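Plidow Knitting Clock: Owner's Guide
Section 2. Setting Up and Casting On

Congratulations on buying a clock that will never be the fastest way to find out the time. The Plidow knits one stitch every few minutes and one full round every 12 hours, and at the end of a year it hands you a very long scarf. This section gets you from the open box to the first stitch. Allow an evening. Allow another one if you are the sort of person who puts the instructions back in the box first.

What you should have
Clock body with needle ring (51 needles, fitted)
Jakelia wall bracket and four screws
Yarn arm, in two halves
Power cord
One starter ball of Tovar yarn, 200 grams
Cast-on comb
A small weight shaped like a pear

The pear is a working part. Please do not give it to a child or put it in the fruit bowl.

2.1 Choosing a wall

1. Pick a solid wall with a clear drop beneath it. The scarf comes out of the bottom of the clock and has to go somewhere.
2. Stay clear of radiators, ceiling fans and cats. A closed door works on two of these.
3. Check that the power cord reaches the outlet with some slack. If you need an extension cord, run it along the baseboard.
4. Stand in front of the wall and listen. The Plidow clicks once per stitch, day and night. Most owners stop hearing it within a week. Light sleepers should hang it in the hall.

Bedrooms are allowed. We get asked this more than anything else. The scarf can hang down beside the bed and puddle on the floor, where it will pick up whatever is down there. 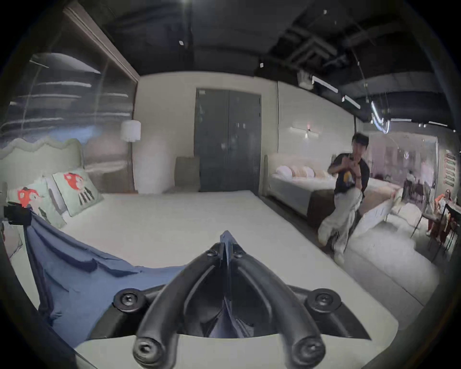 Blue cloth with its creases left in.

2.2 Mounting the bracket

1. Hold the Jakelia bracket against the wall with the arrow pointing up. There is only one arrow.
2. Mark all four holes with a pencil.
3. Drill, insert anchors if your wall is drywall or plaster, and drive the screws until the bracket no longer shifts when you lean on it.
4. Lift the clock body onto the bracket and slide it down until it clicks.

CAUTION: The needle ring is the part that looks like a convenient handle. Lift by the back case. A bent needle drops a stitch every time it comes around, and you will be looking at that ladder for months.

Note: Brackets from the older Skeltine spoon rack look identical and do not fit. We made both, so we have no one to blame.

2.3 Fitting the yarn arm

1. Push the two halves of the arm together and turn until the white dots meet.
2. Press the arm into the socket on top of the clock.
3. Set the ball of yarn on the peg, loose end toward you.
4. Feed the end through the eye of the arm and down to the ring. Leave a tail as long as your forearm.

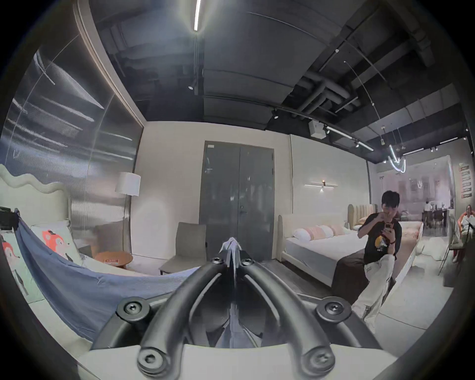

Tension is set with the brass dial under the yarn arm, and it leaves our workshop in the middle position. Leave it there for the first full round, whatever your aunt says. Tighter settings make a stiff, narrow tube that stands up by itself. Looser ones give you an edge with soft waves in it like the top of that cream headboard, which looks fine on a bedstead and rather less deliberate around a neck. If you see loops hanging off the needles, turn the dial one notch clockwise and wait until the next round before you touch it again.

2.4 Casting on

1. Unplug the clock.
2. Wind the yarn around every other needle, going clockwise. At the end of the ring, carry on and pick up the ones you skipped.
3. Hook the cast-on comb through the loops from below.
4. Hang the pear on the comb.
5. Plug in the clock and hold the center button until the hand twitches.

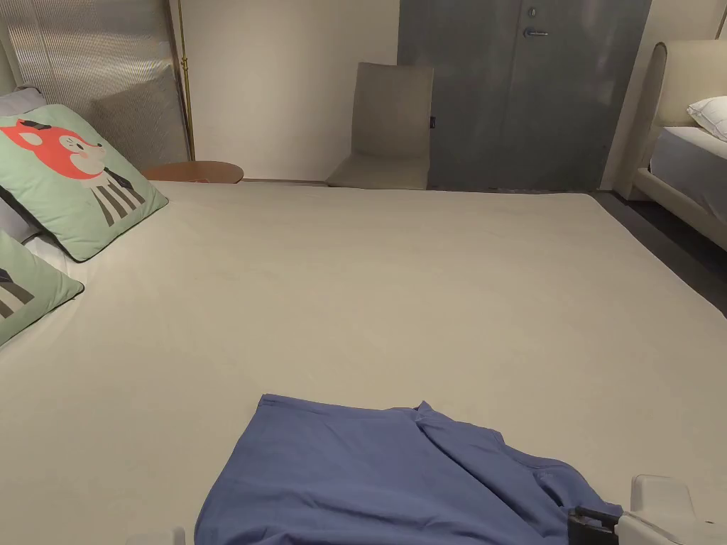

Fox cushion, striped, propped on the headboard.

The hand should now creep forward and the first needle should rise. If the needle rises and nothing else happens, the yarn has slipped out of the eye. If nothing rises at all, see step 5 again, in particular the word "plug."

2.5 Setting the time

1. Turn the knob on the back to the right hour. The clock will not knit while you do this.
2. Do not turn it backward. The Plidow cannot unknit and will try.
3. For daylight saving in the spring, move it forward an hour and accept a slightly shorter scarf. In the fall, unplug it for an hour.

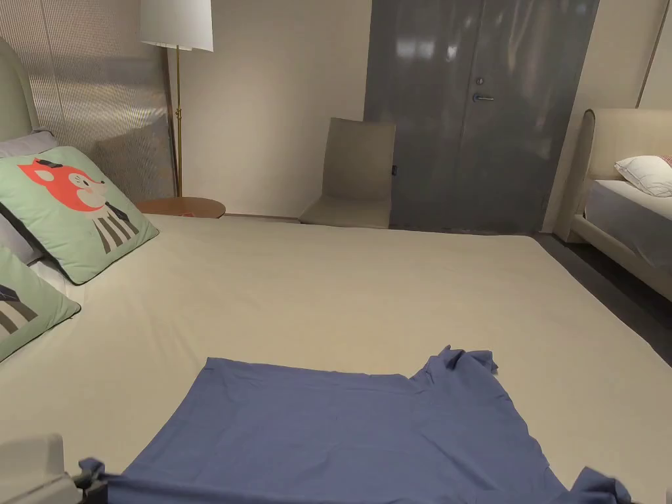 After a power cut, the clock picks up at the stitch where it stopped, showing the time of the cut. Reset it as in step 1. The scarf keeps no record of the interruption unless you tie in a bit of red yarn, as a few owners like to do.

2.6 The first 12 hours

Look in on it now and then. When the hand has gone once around, take the comb out and leave the pear clipped to the fabric edge. Move the pear up each month, or whenever it reaches the floor. To change yarn, go to Section 3 before the old ball runs out.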